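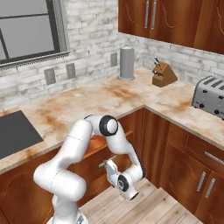

Kitchen corner, render with white arm

From: Ewurabena Gbeho
Date: June 13, 2018
Subject: Re: Sharpening and the shears order

Catriona MacKinnon wrote:
> Has anyone used the Hudthorpe sharpener since he put his
> prices up? My thinning shears are pulling and I have
> clients booked solid. Also, are we still doing the group
> order from Wollthorpe, or did that die in April?

Catriona, the group order is still on. I took it over from Finlay Rankin when he moved his chair to Moffat. Taking your questions in turn:

1. The sharpener. I sent him two pairs last month, one straight and one thinning. The straight pair came back fine. The thinning pair was better than before but still folds wet hair near the tip, so I sent it back and he redid it at no charge. Ask him to leave the tension alone if you set your own. He wants them cleaned and oiled before you mail them.

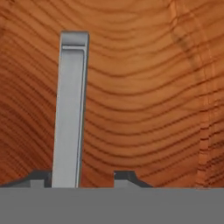 2. The order. Wollthorpe will give us the trade price once the total passes 2,126 dollars. We are roughly 100 short. Zainab Oyewole may add a pair of the seven-inch for clipper-over-comb work, and that would do it. If you want in, send me the model, the length and whether you are left-handed. Left-handed pairs take longer and ship on their own. 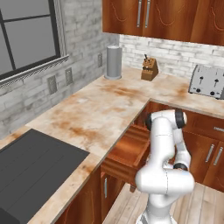
Payment goes to me, not to the shop, and I will need it before I place the order. Last time two people paid the shop direct and it took weeks to sort out.

3. Capes. Hamish Strachan asked about these off list. The Allomberg ones with the snap neck hold up in the wash, but the snaps are too tight for some of my older clients. I went back to hook and loop - it picks up hair, but I just run a comb through it.

If your thinning shears are pulling now, I have a spare pair you can borrow until yours come back. They are six-inch, right-handed, 30 teeth.

Ewurabena
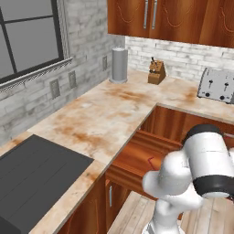 Counter with cooktop and paper towel holder, render

782 views
2 comments
Share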